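The Indgate gripper had closed 300 times by Wednesday noon. The log gave every closure the same line: position reached, force nominal. Only the Ornstead, across the table, had missed any.
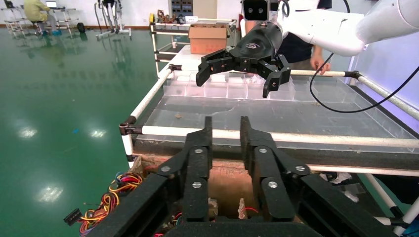
Two fingers near, three fingers far.

At closure 500 the operator swapped the test parts and restarted both arms. The Indgate reported nominal. The Ornstead reported a miss, then sent a line that was in neither manual -- WAITING FOR OTHER ARM. The operator saved the log and let them run.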